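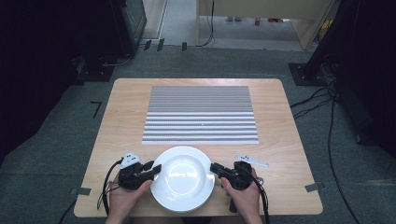

A white plate on a light wooden table.

Storage operators: Bovgate revises January nomination rules

Jul 19, 2018

Bovgate has published the final text of its revised nomination procedure for the Skaken underground gas storage site. The new rules take effect in January and apply to all firm and interruptible capacity, including contracts signed under the old terms.

The main change is to the renomination window. Shippers may currently alter an hourly withdrawal or injection figure up to four hours before the flow hour. Under the new text the lead time falls to two hours for firm capacity and stays at four for interruptible. A renomination received after the cutoff will be rejected in full. The present practice of accepting it for the next available hour ends.

Withdrawal limits will also be tied more closely to inventory. At present a single step applies when a shipper's stock drops below 36 percent of its booked working volume. The revised curve keeps that step and adds another at 10 percent, below which withdrawal is available only on an interruptible basis. Shippers who run their accounts low toward the end of the cold season should check their booked rates against the new curve before the next capacity round.

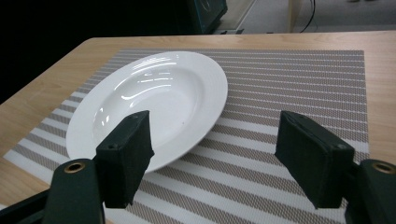 Injection is less affected. The upper threshold, where injection rates start to taper, moves to 93 percent. Bovgate attributes the change to pressure tests on the two newest caverns, and the test summary is attached to the consultation response as an annex. The annex gives no figures for the older caverns — a point raised by several respondents and left open in the final text.

Trading house Kalogeropoulos had asked for inventory transfers between shippers to be allowed within the gas day. This was not adopted. Transfers will still be booked at the end of the day, and a transfer that would put either account outside its limits will fail.

Nominations must be sent through Trameo, which replaces the current web form and the email fallback. Test access opens in the fall. Each shipper needs a valid certificate and must complete one matched nomination and one renomination in the test system before it can go live. Shippers using an agent remain responsible for the agent's messages.

Fees for imbalance at the storage point are unchanged. A separate paper on fuel gas charges is due before the end of the year.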